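About Tarkar

Tarkar is a folktale library and small publisher. We collect, translate and print traditional stories, mostly ones that were told at home and never properly written down. The library is open to anyone who wants to read, and the books can be bought at our desk or by post.

How we began

Sorin Husar started the collection while he was teaching evening classes in Femham. He asked his students to bring in a story they had heard as children, in whatever language they had heard it. Most of them came back with a tale about how a place got its name, or why a certain animal behaves as it does. Several brought the same story with a different ending. He typed them all up, kept the variants side by side and put them in a filing cabinet.

The cabinet moved with him to Eskola Street, where we still are. The first room was rented by the month and had no heating. We took over the second room later, when the shelving would no longer fit along one wall, and the reading tables are in there now.

What we hold

The library has 4,000 recorded tales in 24 languages. Some are only a few lines long. Others run to several notebooks, particularly the serpent and river stories, which tend to be told over more than one night. Each tale is filed under the place where the teller learned it, which may be a long way from where they live now.

We keep every version. If two sisters disagree about whether the youngest prince went up the mountain or down the well, both accounts go in, with a note of who told which. We do not correct them or join them together. Readers sometimes find this untidy, and for them there is a printed index that groups the stories by subject – floods, talking birds, stepmothers, the first rice, the first fire and so on.

Origin stories are the largest part of the collection. They are also the part we are asked about most, usually by people who have read a short version in a guidebook and want to know what was left out. 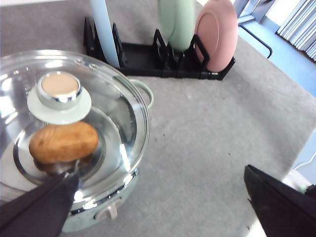
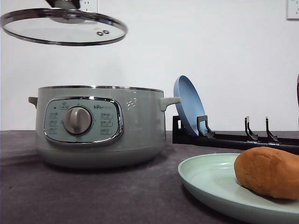 Pale green electric pot with a glass lid.

Our books

We publish under the name Damemell. There are six titles in print, and each takes one group of stories and gives the original text on the left-hand page with an English translation on the right. The notes are at the back. We keep them brief and say so when we do not know something.

The best known is the book of lake legends, which has been reprinted twice. The one on household spirits is used by two local secondary schools. A volume of tales about mountains and their quarrels is being translated at present and should be ready in October.

Our translators work in pairs. One has grown up with the language of the story and the other has not, and they read the English aloud to each other before it goes to the editor. It is slow. A tale of three pages can take a fortnight, longer if there are songs in it.

Who we are

Five of us work here. Sorin still runs the library and answers most of the letters. The others look after the recordings, the translations, the books and the school visits, although in practice everyone does some of everything, including carrying boxes up the stairs.

We are independent and do not belong to a university. Our income comes from book sales, school visits and reading room subscriptions. Reading is free; a subscription lets you borrow.

Telling us a story

If you know a tale and would like it kept, you can write it down and send it, or come in and be recorded. A recording usually takes less than an hour. You choose whether your name goes on it. We send you a copy of the sound and of the typed text, and you may ask us to change mistakes at any time.

We also like to hear from people who remember only part of a story. Please tell us where you heard it and who told it, if you know.

Visiting

The reading room opens at 10 in the morning and closes at 4.30. Groups should write to us first, as there are not many chairs. The entrance is the blue door beside the bicycle shop, and the bell for Tarkar is the top one.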